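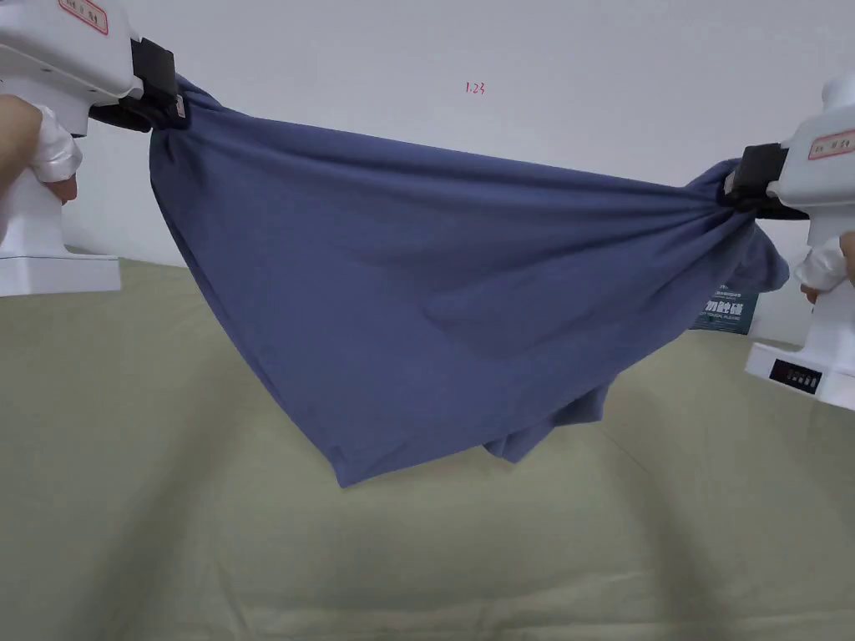
Jintana Saithong looks after the hand-held grippers at Danach. She wipes the jaws before each shift and checks the fingers every 500 folds.

"Lint is the main trouble," she says. "It packs into the ribs and the cloth starts to slip."

A worn finger takes her roughly 10 minutes to change.
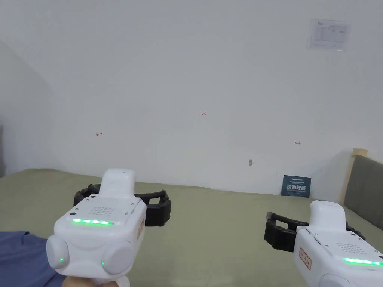
Fingers open, green strips lit.

She keeps two spare pairs on the shelf. "I used to wait until they split. Now I swap them at 1000 and write it in the book."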